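Home Products Manuals Cabinet Inserts Spare Parts Contact

Sampaio Kitchen Storage
Set-up guide, section 4: Fitting and loading the drawer

4.1 Before you start
Fit the runners to the cabinet as shown in section 2. Both runners must be level and free of sawdust. Keep the drawer box indoors for a day before fitting. The wood swells slightly in damp rooms.

4.2 Fitting the drawer
1. Pull both runners out to their full length.
2. Set the drawer box on the runners with the front panel facing you.
3. Push the box back until the 2 rear hooks enter the holes in the back rail.
4. Press each front catch upward until it clicks.
5. Open and close the drawer slowly. If it drags on one side, turn the adjusting wheel on that side a quarter turn and try again.

CAUTION: Keep fingers clear of the runners when closing the drawer.

4.3 Loading
1. Wipe out the drawer with a dry cloth.
2. Place bowls upright on the slatted floor. Do not stack them above the side walls.
3. Put the heaviest items toward the back.
4. Close the drawer gently and check that nothing touches the counter frame.

NOTE: Stoneware with an unglazed foot can scratch the slats. Use the Redenness liner, cut to size.

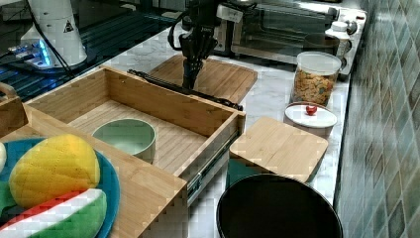

Fig. 27. Drawer open, with one bowl toward the front. Metal slide along the outside of the side wall.

4.4 Care
Clean the wood with a damp cloth and mild soap, along the grain. Do not soak. Remove crumbs from between the slats with a soft brush. Oil the inside in April and again in the fall. Do not oil the runners.

CAUTION: Do not lean on an open drawer or use it as a step.

For replacement catches, see section 5.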